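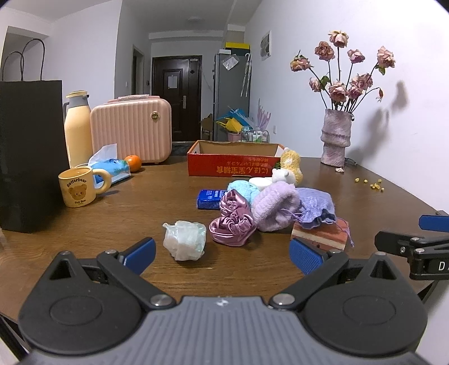
Myung-ja reckons you can tell a first-week demonstrator from the recordings alone, with the sound off, by how sorry they seem to be for touching things. They sneak up on the object, hover, have a think, go in from a different side, then let go so gently that the fingers are barely open when they lift away. A learning system given enough of that will learn to sneak, hover and have a think, and it will do it every time, forever, with great confidence.

I was a first-week demonstrator in March. I have seen my own recordings. She's right.

For anyone who came here for the bread posts: I've taken on some work for Clavska. I hold a gripper, I pick things up on a table, I put them down somewhere else, and the whole business gets recorded so that a model can be trained on it. The target for my set is 500 usable episodes. An episode is one pick and one place, start to finish, and "usable" is a word that has done more damage to my self-esteem than any school report.

You run the thing by squeezing, and the fingers have blue textured pads on the ends that do the holding. It has the heft of a cordless drill and the elegance of a salad server. After an hour my forearm files a complaint. After two I start reaching for my tea with it, and I've had to be firm with myself.

I'd assumed the difficulty would be in the picking up. Picking up is fine. I've been picking things up since childhood and had some sort of reputation for it. The difficulty is that I know far too much. I can feel through my hand that a thing is slipping, so I fix it, and the fix goes into the recording as a small twitch with no visible cause. From the camera's side of things I've just had a spasm. Ga-eun, over at Jastari, calls these "ghost corrections" and wants as few as possible. She'd much sooner I put the thing down, backed off and came in again where the camera can see why.

So there are rules. Mine are on a sheet that has been amended so often it's mostly arrows:

Look before you move. The object should be in view for a good second before the fingers go anywhere near it.

One thing at a time. If you catch two, it's a dud, even if it looked impressive.

No rescuing with the other hand. The other hand is to sit down and be quiet.

Don't do the same pick the same way twice running.

That last one sounds easy and has nearly finished me. I approach everything from the right. I had no idea. I'd have told you I was a spontaneous sort of person. The first batch I sent in had 26 episodes in it, and Ruben sent back a plot of all my approaches laid on top of each other, and it looked like a single road with a bit of gravel on the shoulder. He was nice about it. He said it was "very consistent", and I was pleased for an entire afternoon before I worked out that this was the problem.

The clutter took some getting used to as well. I'm a tidy person and my instinct was to clear the table, put one orange in the middle and do a lovely clean job of it. But a model that has only ever met one orange on a bare table will go to pieces the first time it's shown a real kitchen. So the table gets loaded up: mug, tissues, a jug, plush toys leaning on each other, an open red box, a paper shopping bag with its handles up in the air. Dried roses in a vase, if you please. There's a yellow mug with a bear's face on it that says Butterbear, and I've come to regard it as a colleague.

Soft things are where the hours go. A mug is the same mug from one minute to the next. A drawstring pouch is a new object every time you set it down, and the cord ends up wherever it likes, usually lying across something you want next. Anything satin just folds itself into another shape while you're closing on it. Crumpled plastic is worse again. It's see-through, it's shiny, it's all edges and no middle, and you'll shut the fingers on what looks like the bulk of it and come away holding a corner. I have done 14 attempts in a row on a bit of plastic and kept two. Yaroslav's advice was to aim for the thickest part of the crumple and close slower than feels polite. It helped a bit. He also said to keep some of the failures, labelled as failures, with the second try left on the end, and that I wasn't to stage them. I told him staging wouldn't be necessary.

The labelling happens in the evening and goes through a program called Grultitz, which was clearly written by someone who has never been tired. You watch each episode back, mark where the contact starts, mark where it ends, and type a sentence saying what was done. "Pick up the fuzzy turquoise toy and put it to the left of the mug." There's a style guide for the sentences. You're meant to vary them, the way people vary what they say around the house, so I've been slipping in a few from real life. "Shift that fluffy purple thing" got through. "Oh for heaven's sake, that one, the one next to it" came back with a query from Sylvie asking which one, next to what. Fair enough, though it's how every instruction has ever been given in my family.

A few people have asked whether it bothers me, teaching a machine to do this. Ask me again when it can get the plastic. For now I mostly notice what it has done to me. I hover over the cutlery drawer. I put the butter down and back my hand away along a clear path. The other night I picked up a peg from the wrong side on purpose, for variety, and looked round to see if it had counted.

The next set is called Levchenko, for reasons that haven't been shared with me, and it's two-handed. One gripper each side, opening bags and holding boxes steady while the other one goes in. The other hand, which has been sitting down and being quiet all this time, is going to need some coaching. I've asked for a lighter tool and been told they'll look into it. Bread post next week, if I can still knead.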